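Préparer une démonstration de versement pour une journée portes ouvertes

Par Hawi Birhane, atelier Tefera

En juillet nous avons ouvert l'atelier au public, et j'ai été chargée du poste de versement. Je note la méthode pour les collègues de Piltlow qui veulent refaire la même chose.

1. Fixez la table avant de régler le bras. Marquez au crayon la place du pichet, puis ne déplacez plus rien.

2. Versez 500 ml d'eau au maximum dans le pichet pendant toute une présentation. Videz-le entre deux groupes.

3. Enregistrez 3 positions : la prise, l'approche et le versement. Pour la prise, fermez la pince lentement, car une bouteille en plastique mince se déforme vite.
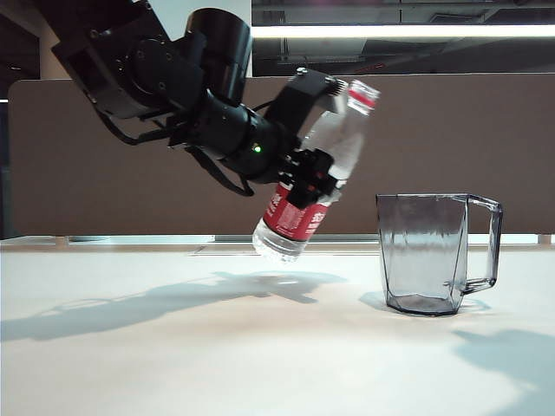

La bouteille tenue inclinée au-dessus de la table, à gauche du pichet.

4. Contrôlez la distance avec le pichet à vitesse réduite. Si le goulot arrive trop bas, corrigez seulement la position d'approche et recommencez.

5. Placez les visiteurs à 80 cm de la table, derrière une bande au sol. Les enfants passent devant, c'est plus simple pour tout le monde.

6. Gardez une personne près de l'arrêt d'urgence. Elle ne répond pas aux questions pendant le mouvement.

Prévoyez 2 bouteilles de réserve et une serpillière. Le fichier des positions se trouve dans le dossier Zukis, sous le nom « Forkwood ».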